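Peser des haricots, et après ?

Chez Tramia, on annonce 85 % de réussite pour Ketus, une méthode qui apprend à deux bras robotisés à doser des aliments secs à partir de démonstrations humaines. Le chiffre circule beaucoup. L'ingénieure qui a mené les essais nous reçoit un lundi matin, et elle commence par le nuancer.

« Réussite, chez nous, ça veut dire tomber à moins de 15 % de la masse demandée. En cuisine, ça passe. En pharmacie, vous êtes viré. »

La tâche tient en une ligne : puiser dans un bac, verser dans le bol de la balance, s'arrêter à temps. L'écran de la balance n'est pas relié au système, qui doit le lire par caméra comme n'importe qui. « Un 3 pris pour un 8 et l'essai est fichu. Ces essais-là, on les compte comme des échecs, d'autres équipes les retirent. » 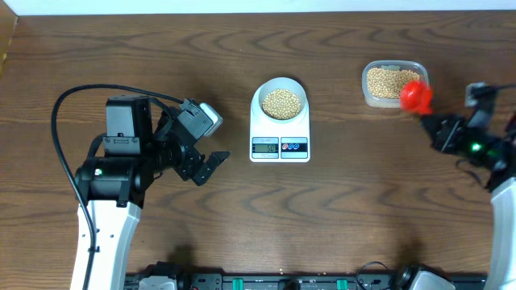 Quarante démonstrations, une seule table

Le modèle a été entraîné sur 40 démonstrations, toutes enregistrées au même endroit. Nous demandons ce qui se passe si l'on change de légumineuse. Silence, puis : « Avec des lentilles, on perd beaucoup. Je n'ai pas assez d'essais pour vous donner un pourcentage, et je préfère ne pas en inventer un. »

L'article compare pourtant Ketus à Navari, une méthode plus ancienne, et conclut à un net avantage. Sur 10 essais par consigne - c'est maigre. Elle en convient, sans s'excuser. Elle défend en revanche les vues prises au poignet, que les relecteurs jugeaient superflues : la prise sur le bord du plastique rouge s'y juge de près, entre les deux doigts, alors que la vue d'ensemble en dit peu de chose.
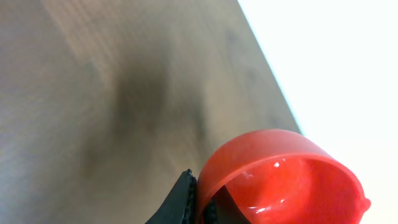

Propos recueillis par la rédaction de Russo

Reste la question de l'utilité. Une trémie vibrante dose des haricots depuis longtemps, plus vite et pour moins cher. « Je sais. On me le dit à chaque exposé. Ce qui m'intéresse, c'est le moment où le bras décide de ne pas reverser une cuillerée entière. »

Décide, vraiment ? Elle reprend le mot : « Disons qu'il incline moins. » La prochaine série, prévue en septembre, se fera sur une autre table, avec un autre bac. Nous avons demandé à voir aussi les essais ratés.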